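How to Request and Use a Shared Storage Room at the Trakau Building
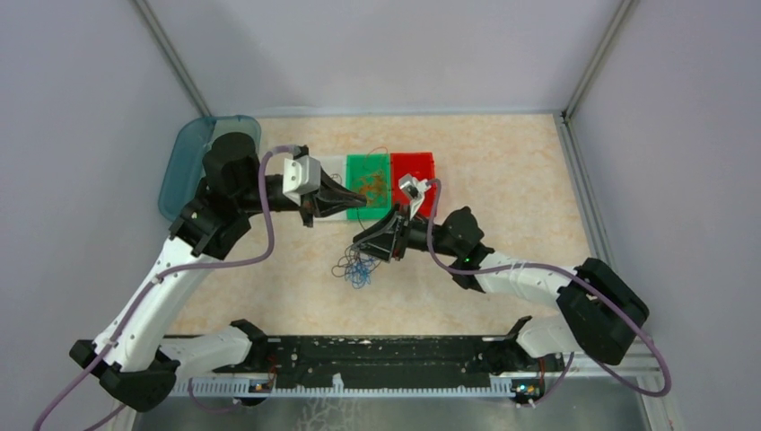

Residents of the Trakau Building may reserve space in the shared storage rooms on the lower level. The steps that follow apply to all households, including those subletting with written approval. Residents who already hold a space and wish only to renew it may go directly to Step 5.

Before you begin

You will need your unit number, a current lease or sublease agreement, and a general list of what you intend to store. The list does not need to include every item. "Winter clothing, two bicycles, books" is sufficient. Requests submitted without a list are returned to the resident and lose their place in line.

Step 1. Choose a size

Spaces are offered in two sizes. A half bay is suitable for boxes and luggage. A full bay will hold a sofa or a disassembled bed frame. Each household may hold one space at a time, of either size. There are 49 bays in total, and full bays are usually taken by the end of August.

Measure your largest item before choosing. The door to Room B is narrower than the door to Room A, and furniture that does not pass through it cannot be stored there even if a bay is open.

Step 2. Submit the request

Complete the storage form at the front desk or through the Orar resident page. On the resident page, select Building Services, then Storage, then New Request. The form cannot be saved in part, and the page will sign you out after a period of inactivity. Residents with long lists may wish to write them elsewhere and paste them in.

Requests are reviewed in the order received. You will be notified within six business days. Please do not move belongings downstairs before you receive a bay number.

Step 3. Pack and label

All items must be in closed containers or wrapped. Furniture may be covered with a sheet or a moving blanket. Plastic bags alone are not accepted for clothing or bedding.

Label each container on two sides with your unit number and last name. Labels should be written in permanent marker or printed and taped on all four edges. Containers without labels will be moved to the holding shelf by the service elevator.

The following may not be stored:

Food of any kind, including canned goods and pet food
Paint, solvents, propane and other fuels
Car batteries and loose lithium batteries
Tires
Live plants
Anything damp

Step 4. Move in

Reserve the service elevator at the front desk for a period of up to three hours. The passenger elevators may not be used for furniture or hand trucks. Two hand trucks are available and must be signed out.

Place heavier containers at the bottom of the bay and leave a gap between your belongings and the ceiling pipes. Nothing may extend past the yellow line into the aisle. The overhead lights in both rooms are on a timer, and the switch is to the left of each door.

Lock the bay with your own padlock. The building does not supply padlocks and does not keep spare keys. If a lock must be removed in an emergency, the office will notify you the same day and secure the bay with a temporary lock.

Step 5. Renew or give up the space

Storage agreements run for six months. A renewal notice is sent to the email address on your form. To renew, reply to the notice or sign the renewal sheet at the front desk.

To give up a space, empty and sweep the bay, remove your padlock and inform the front desk. A space is not considered returned until the front desk has been told. Agreements ending in December may be extended into January on request.

Questions

Questions about a pending request should be directed to Panya Sangkhawat in the resident services office. Reports of leaks, pests or faulty lighting should go to Rangi Cosgrove in building operations. After 6 p.m., call the front desk and ask for the person on duty.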